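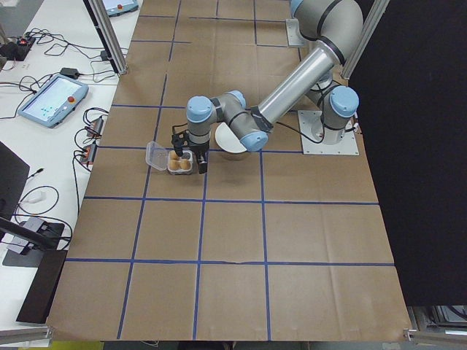 Recetario Ilatmont: léeme

Colección de recetas de casa pasadas a texto plano. 475 fichas por ahora, casi todas de huevo, legumbre y masas. Faltan los postres, van en otra carpeta cuando haya tiempo.

Qué hay

recetas.csv, una fila por receta
ingredientes.csv, una fila por ingrediente y receta, se une por id_receta
notas.txt, dudas sueltas, sin ordenar

Codificación UTF-8, separador punto y coma. Ojo con Excel, se come los ceros de la izquierda en id_receta. Importar esa columna como texto y listo.

De dónde sale

Tres cuadernos a mano (Jerholm, Safavi y uno sin tapa que llamamos "el gordo") más recortes pegados. Transcrito a mano en julio, a ratos. El cuaderno Safavi está manchado a partir de la mitad, 28 fichas van con campos vacios. No rellenar a ojo, por favor.

Campos

id_receta: cinco cifras
titulo: tal cual el cuaderno, con sus faltas
raciones: número entero, casi siempre 4
tiempo_min: minutos totales, reposo incluido
origen: jerholm, safavi, gordo, recorte
revisada: si / no

En ingredientes.csv: id_receta, nombre, cantidad, unidad, observaciones. Si la cantidad es "un poco" o "lo que pida", cantidad vacía y la frase va en observaciones.

Medidas

Vaso: 200 ml. Taza: 250. Cucharada rasa salvo que diga colmada. Los huevos van por unidades, talla M. Cuando el cuaderno dice "huevos hermosos" se puso L, criterio nuestro, discutible. El horno siempre en grados, "fuerte" se dejó en 220 y "alegre" en 200. "Suave" lo usa cada cuaderno a su manera, así que queda como texto.

Cosas que fallan

Tortilla de patata aparece repetida con títulos distintos. Son versiones distintas, no borrar.
Las croquetas del gordo no dicen cuánta leche. Probado con unos 900 ml, sale bien pero no está en el csv.
Harina sin tipo = de trigo normal. En recortes puede ser de repostería, no hay forma de saberlo.
Hay 2 fichas de mayonesa con huevo crudo sin ningún aviso de conservación. Pendiente añadirlo: nevera y consumir en el día.
Acentos: revisados en titulo, en observaciones no del todo. Si veis algo raro, corregid direcamente.

Cambios

v4: unidades unificadas, fuera las onzas
v3: entra el cuaderno Safavi
v2: ingredientes en tabla aparte
v1: todo en un solo archivo, un desastre

Uso

Libre para cocinar, copiar, imprimir. Si se publica algo, citar "Recetario Ilatmont" y la versión. Para correcciones, mandar el id_receta y el texto nuevo, sin capturas de pantalla.

Pendiente: índice por temporada, alérgenos, pasar los postres.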